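This website uses cookies. By continuing to browse you accept our use of them.

Print this page | E-mail this page

Home builder tests cupboard arm in a simulated kitchen

Yesenia Inga is building an arm for her own kitchen and rehearses each task on a simulated cabinet first.
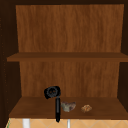

"I allow 30 runs per shelf," she said. The project, named Flandutska, occupies one bench at the Urnent shared workshop.

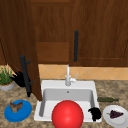
Doors remain her chief concern — "a handle is harder than a plate" — and the wrist has been redrawn twice.

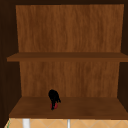

Ms Inga expects to fit the first joints in August. "The shelf at home is deeper, so I shall have to measure again."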